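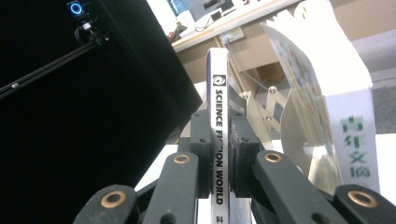

Rule 5 of the Drallia reading room said that a gripper must not close on a spine harder than a person would. Prasanna Bandara had written it herself, in December, and she had been sorry about the wording ever since.

"Which person?" asked the inspector from Murkstead. He had the rules in a binder and a pencil behind his ear.

"A careful one."

"It doesn't say careful."

She wrote careful in the margin and initialed it. Across the room Amar was working through the magazine shelf, one thin issue at a time. It took each by the sides, waited two seconds, lifted, and waited again. The waiting was Rule 2. The old machine, Munshi, had never waited, and there was a drawer of torn covers to show for it.

"And if the issue is stuck to its neighbor?"

"It lets go and calls me. Rule 11."

"How often does it call?"

"Roughly five times a shift. More when the weather's damp."

The inspector wrote that down. He wanted to know who answered when she was at lunch, and she told him the shelf stopped when she was at lunch. He turned back a page to see whether that was a rule. It wasn't.

"It should be," he said.

"Munshi ran through lunch. That's how we got the drawer."

"Then put it in."

She pulled the keyboard over. The trouble with writing it down was that someone would eventually ask what counted as lunch. She typed: No handling of paper unless an attendant is in the room. She read it aloud, and he asked whether in the room meant awake. She added awake.

Amar chimed. It had let go of an issue and drawn back a hand's width, and it stayed there with its fingers open.

"Go ahead," the inspector said. "I'd like to see this one."

Prasanna got up, slid her thumbnail between the two covers — they were joined at one corner by old glue — and eased them apart. Then she stepped behind the yellow line and said, "Clear." Amar waited its two seconds and reached for the shelf again.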